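Rakham Small Parts Assembly Study
Interim progress report to the Zoltwood program office
Reporting period: March through May
Site: Jilville bench laboratory

1. Status

Work is on schedule against the revised plan. The part set is frozen, the bench layout is fixed, and the first block of stacking trials is complete. The tolerance survey on the printed gears is complete. The second block, which uses the worn parts, has started and will run into the next period. One item, the replacement of the base plates, is behind and is covered in section 5.

No change to the total budget is requested. A transfer between two lines is requested in section 6.

2. Part set

The approved plan called for a set of low-cost parts that can be reordered or reprinted without new tooling. The stack under study has a red upper piece, a blue gear below it, and a flat metal plate as the base. The colors were chosen at the start so that the parts can be told apart quickly during sorting and so that a wrong part in a bin is easy to find. They have no bearing on fit.

The Fikre drawings were used for the gear without change. The upper piece went through two revisions. Revision A had a sharp lower edge that caught on the gear when it was set down at a slight angle. Revision B has a small chamfer on that edge and is the version used in all trials reported here. Revision A parts have been bagged, labeled and removed from the bench. 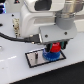

Figure 1. Red upper piece and blue gear on the metal plate, white bench top.

3. Bench and fixture

The white bench top was kept from the earlier phase. A darker mat was considered and dropped, as it shifted under load and had to be squared up again at the start of each session. The plate lies flat on the bench top. Its position is checked against the layout drawing before the first trial of a session and again after the last.

The order of work within a trial is fixed. The plate is placed first, then the gear, then the upper piece. The result is graded before anything is touched. A trial is graded as seated, tilted or missed. Tilted means that a gap can be found under the upper piece with the thinnest feeler gauge in the set. Missed means that the upper piece is not resting on the gear at all. Trials that were interrupted are logged as void and do not enter the totals.

Two changes were made to the procedure during the period. Parts are now wiped with a dry cloth between trials, after dust from the printed gears was found in the bins. The grading sheet now has a separate box for gear movement, which had been written in the notes column and was hard to recover later.

4. Results to date

The first block consisted of 600 valid trials with new parts. Results were as follows.

Seated: 534
Tilted: 47
Missed: 19

The seated share is 89 percent. The target for the first block was 85 percent, so the condition for starting the second block was met.

Most of the tilted results came from gears in the first printed batch. Those gears have a raised seam on the upper face left by the print path. The seam was measured during the tolerance survey and is within the drawing limits, but it is enough to hold one side of the upper piece off the face. The second batch was printed with the seam moved to the outer rim, between teeth. Tilted results dropped once the second batch was in use. The two batches were not run in equal numbers and the comparison should be treated as preliminary until the balanced run is done.

The missed results show no link to batch. Several were logged close together late in one session, and the closing plate check for that session found the plate out of position. The log does not show when the plate moved. These trials were kept in the totals, since the procedure at the time did not give grounds for voiding them.

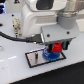
The tolerance survey covered 40 gears taken from both batches. Bore, outer diameter and thickness were measured on each. All bores were within limits. Two gears from the first batch were over the limit on thickness and have been withdrawn. Outer diameter varied more than expected between batches, but no effect on seating has been found. Full tables are in the data annex, which is filed separately.

5. Open items

Base plates. Three of the plates on hand have burrs along one long edge. They lie flat with the burr side up but rock when turned over. Replacement plates were ordered in April and have not arrived. Until they do, the burred plates are marked on the upper face and used one way up only.

Storage. The gears are stored stacked, and the teeth at the bottom of a full bin pick up marks. Shallow trays with dividers have been priced and are included in the request below.

Labels. Adhesive labels leave residue on the upper pieces. Part numbers will be engraved on the underside in the next print run.

6. Budget

Spending is under plan on consumables and slightly over on measuring tools, owing to a second set of pin gauges. Approval is requested to move the unspent part of the consumables line to fixtures, to cover the divided trays and the remaining balance on the replacement plates. The total is unchanged.

7. Work planned for next period

Complete the second block with worn parts, using the same grading sheet.
Run the two gear batches in equal numbers to settle the seam question.
Install the replacement plates and repeat the flatness check on each.
Add a plate position check at the midpoint of each session.
Issue revision C of the upper piece drawing, with the engraved part number and no change to fit.

The data annex and the marked-up drawings are available to the program office on request.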